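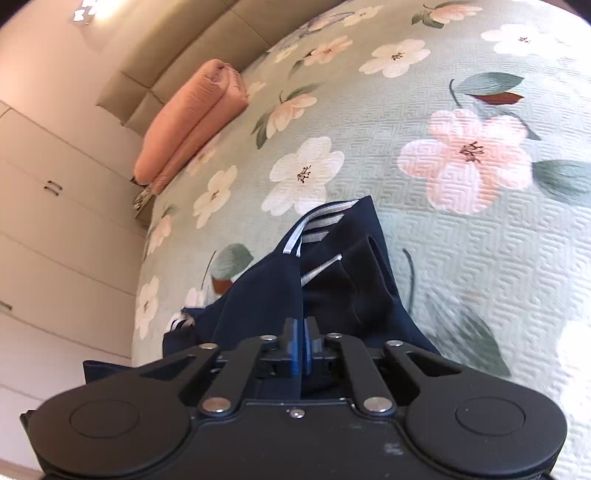
Progress report: clothing and laundry strand, second quarter

Dear Hưng Tôn,

Thank you for your patience while I got this together, and thank you again for the extra money in spring, which went straight on shelving and hangers. You asked for something a bit fuller than the last update, so I have let myself ramble in places. Please skip to the money part if you are short of time.

As you know, the Drumomano project lends and gives clothes to families who have just moved into one of the two Lustara houses, and helps them get the washing, folding and putting away under control in those first few muddled weeks. When I last wrote we had supported 46 households since the start. At the end of June we stood at 72, and that is a good deal further on than I had dared put in the plan. Most of the growth came from the second house, where word has spread up and down the stairs quite happily without any help from our leaflets.

The folding sessions have been the pleasant surprise of the quarter. We had put them in the proposal almost as an afterthought, and I remember you asking (quite fairly!) whether grown people needed to be shown how to fold a jumper. Some of them don't, of course, and they come for the tea. But many of our families are sharing one chest of drawers between four or five people, and getting everything in so that it can be found again is a real skill. We work on the beds, as there is seldom a table big enough, with the bedspread pulled flat first so that nothing catches underneath. Plain cottons go quickly. The slippery and stretchy things take longer, and anything dark with a striped trim seems to end up inside out and has to be coaxed back the right way before it can be laid flat. We have settled on one simple method for tops: smooth the front, bring the sides in, tuck the sleeves behind and fold up from the hem. Children pick it up faster than their parents do.

Khôi Lục has now taken over the sorting from me, and the difference is plain to see. Donations used to sit in bags by the door until somebody had a free afternoon. He goes through them the same morning they arrive, puts mending to one side and has the rest washed and on the rails by the following evening. He has also begun a small box of school colours, navy mostly, which we are keeping back for the rush before the new term.

A few things have not gone so well. The dryer at the first house broke down and was out of use for 3 weeks, and for that time we had damp clothes over every banister and the back of every chair. Jader, who look after the machines for us, were kind about it but slow in getting the part. We also ran low on bedding much sooner than expected. Sheets come in fairly steadily, but quilts and bedspreads hardly at all, and they are what people ask for first. Quách, the launderette on the corner, let us have the use of their big drum on quiet evenings, so the few we were given could at least be washed properly. I should like to thank them in our next newsletter if you have no objection.

On the money side, we are a little under on travel and a little over on washing powder and repairs, and the two very nearly cancel out. I would like to move what is left in the travel line across to bedding, if you are content with that. The full sheet of spending is with your office already, and I have kept every receipt.

For the coming quarter we plan to carry on with the folding sessions at both houses, open one in the early evening for those who work during the day, and start a short mending table alongside. Khôi would like a second sewing machine for it. I have told him we will see how the first one behaves.

Do come and visit if you can. Mid-morning is best, after the school run and before the kitchen gets busy, and you would be very welcome to stay and fold something.

With warm thanks from all of us at the Drumomano project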